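3.2 Shadow boundaries and perceived contact

Observers judge whether an object rests on a surface or floats above it mainly from the shadow attached to it. Earlier work at Prilmont used single light sources and plain backgrounds, so each object had one shadow with one edge. Rooms are seldom lit that way. We therefore built the Rillevcombe set, 200 rendered views in which several shadows may fall on the same plane.

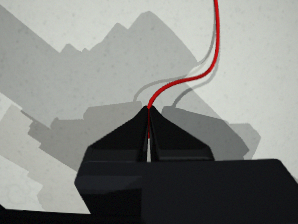
Figure 6. Rendered view from the Rillevcombe set, overlapping shadow condition.

Height judgments were collected on a continuous scale from 65 adults with normal or corrected vision. Each view was shown once, in random order, with no time limit. Surface texture was kept weak so that it gave little depth information of its own; the pale gray, faintly speckled surface in Figure 6 is typical. In such views the soft gray shadows lie over one another, and a thin object such as the red cable must be matched to its own shadow before its height can be judged.

Agreement between observers was 78 percent for views with a single shadow and fell when shadows overlapped. The Jang correction for display brightness did not change this pattern. Responses were fitted with the Skultska model, using separate terms for edge softness and shadow offset. The offset term carried most of the weight in both conditions.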